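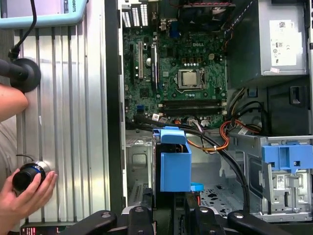

Section 4 of this guide covers the preparation of a reused desktop computer as a local file store for the Gemley catalogue. It applies to all reading rooms in the Saarela network and replaces the notes sent out with the December handbook. Machines reach the reading rooms in different states. Some are complete and need only a new disk, while others are as bare as the Dell board shown, with the processor in its socket, no cooler over it and both memory slots empty. A machine in that state must be brought up to the standard in 4.2 before any other step is taken. Reading rooms that have been sent a sealed unit from Tulville may go straight to 4.5.

Issued 5/20/20. Questions about this section should be sent to Seija Laitinen at the Tulville office.

We use cookies to remember your settings and to count visits to this site. By continuing to read you agree to their use. Accept | Manage settings

4.1 Before you begin

The work takes most of a morning for a person who has done it before. Set aside a full day for a first machine. The reading room may stay open, but the catalogue will be read-only from step 2 of 4.5 until the nightly copy has run.

You will need:

- a cross-head screwdriver and a small flat one
- an earthed wrist strap
- thermal paste and a lint-free cloth
- memory modules of the type listed for the board
- a 2.5-inch drive of at least the size given on the order sheet
- the Gemley set-up disc, or a copy made from it
- form 253, for the record of parts

Record the asset number of the machine on form 253 before opening the case. If there is no asset number, write to Heikki Nieminen, who will issue one. Do not reuse a number from a machine that has been withdrawn.

CAUTION: Switch off at the wall and remove the mains lead before opening the case. Wait for one minute and then press the power button once. Leave the lead out until step 7 of 4.2 is complete.

4.2 Processor, cooler and memory

1. Lay the case on its side on a flat surface with the board facing upwards, and take off the side panel. Keep the screws in a labelled bag.

2. Put on the wrist strap and clip it to bare metal on the case.

3. Check that the processor is held flat in its socket and that the retaining frame is closed. Do not lift the processor out unless it is to be replaced.

4. Clean the top of the processor with the cloth. Old paste must be removed completely. Apply a small amount of new paste to the centre.

5. Fit the cooler. Tighten its screws a little at a time, working from corner to opposite corner. Connect the fan lead to the header marked for the processor fan.

6. Open the latches on the memory slots and line up the notch in each module with the ridge in the slot. Press down evenly at both ends until the latches close.

7. Check that no loose screw or tool remains inside the case. Reconnect the mains lead and a display, and start the machine with the side panel off. The start-up screen should show the full amount of memory fitted.

Note: If the machine starts and then stops within a few seconds, switch off at once and return to step 4. The usual cause is a cooler that is not seated level.

CAUTION: Never start the machine without the cooler in place, even for a short test.

4.3 Siting the file store

The file store should stand in a room that can be locked, away from radiators and direct sunlight. It must not share a mains socket with a kettle, heater or vacuum cleaner. Leave a gap of 60 mm behind the case and on both sides of it.

Many reading rooms will wish to place the file store under existing shelving. This is allowed if the shelf above is fixed to the wall or to a floor-standing upright, and if the case can be drawn forward without disconnecting any lead. Check the fixings from underneath before the machine is moved into place. Shelves holding bound newspapers should be inspected by the buildings officer, Boonsong Sangkhawat, as the weight is often greater than the shelf was first meant to carry.

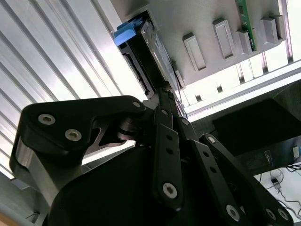 Figure 4b. Overhead shelf structure, viewed from below.

Network and mains leads should be run along the back of the upright and tied at intervals. Leads must not hang across the front of the case or lie on the floor where a trolley may pass over them. Label both ends of each network lead with the reading room code and the letter F.

The Tuvton reading room has no lockable office. Elsa Ahonen has agreed separate terms for that site, and these are held with the site file.

4.4 Fitting the catalogue drive

1. Confirm that the serial number on the drive matches the order sheet. Enter it on form 253.

2. Switch off the machine and remove the mains lead.

3. Hold the drive by its edges and insert it in the bay.

4. Secure the drive with the screws or latch provided. Do not use longer screws from another case.

5. Replace the side panel, reconnect the mains lead and start the machine. The drive should appear in the list of disks. 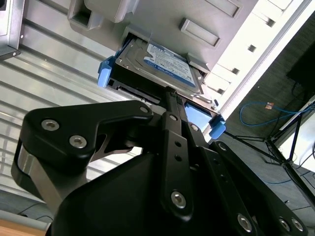

Each catalogue drive belongs to one reading room and must not be exchanged with another without written agreement from Tulville. Where the chassis has bay slots, the drive is moved in along the line of the slot and kept level with it, as with the 2.5-inch hard disk going into the grey bay here. Stop if it resists. Withdraw it, look for a bent guide or a misplaced connector, and try again with light pressure. A drive that has been dropped, from whatever height, is to be treated as faulty and returned in its original packing.

4.5 Loading the catalogue

1. Start the machine from the Gemley set-up disc and choose "New local store".

2. When asked, enter the reading room code. From this point the catalogue is read-only at all public desks.

3. Choose the catalogue drive from the list. Compare the serial number on the screen with the one on form 253 before you confirm. All contents of the chosen drive will be erased.

4. Leave the machine to copy the catalogue. A full copy takes nearly 4 hours over the network link. The display may go blank during this time.

5. When the message "Store ready" appears, remove the disc and restart.

6. Log in at a public desk and search for three titles known to be on the open shelves. Check that the shelf mark is correct in each case.

Note: If message 801 appears, the store cannot reach the Tulville office. Check the network lead at both ends and choose "Retry". Do not begin again from step 1, as this will erase what has already been copied.

4.6 Records and return of parts

Send the completed form 253 to Eino Halonen within five working days. Keep a copy in the site file. Drives removed from a reused machine must be returned to Tulville for wiping, even where they are thought to be blank, and are to be sent by the internal van. Other parts may be kept as spares if they are listed on the back of the form.

Daily checks of the file store are set out in Section 5.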